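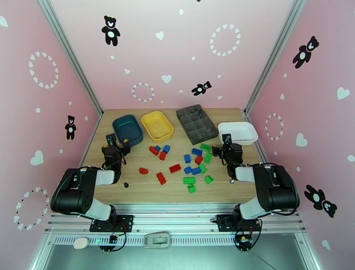 2. Planning and Budgeting for a Two-Arm Sorting Station

Read this section before ordering. It covers the Flonine tabletop station with two arms on a shared rail.

2.1 Setting the budget

1. Start with a base figure of 3,000 for the arms, rail and control boards. The last kit priced through Posta came to 2,653 before shipping.

2. List the items that are not in the kit: table, wall panels, corner posts, containers and the parts to be sorted. Toy building bricks in red, blue and green are enough for a first sorting task.

3. Choose one container per color, plus a spare. Different colors and shapes are fine -- a deep bin and a shallow tray can share the back row.

Note: Measure how far each gripper reaches before you buy containers. The back row has to sit inside that distance.

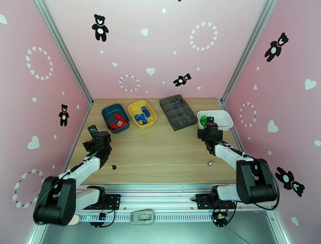
4. Add 5 percent for spares. Order cables and gripper jaws from Pietrzak with the main kit, as small orders ship separately.

5. Decide who will reset the table between runs, and count that time as a running cost.

2.2 Before you place the order

1. Check that the front edge of the table is straight and will take the rail.

2. Confirm that both control boards can be reached without removing an arm.

3. Ask Fesley for a written quote that lists the power supplies on their own line.

Caution: Leave slack in the arm cables, and keep them clear of the joints. Cable damage is not covered by the warranty.

Caution: Do not connect power until both mounting brackets are tight. See Section 3.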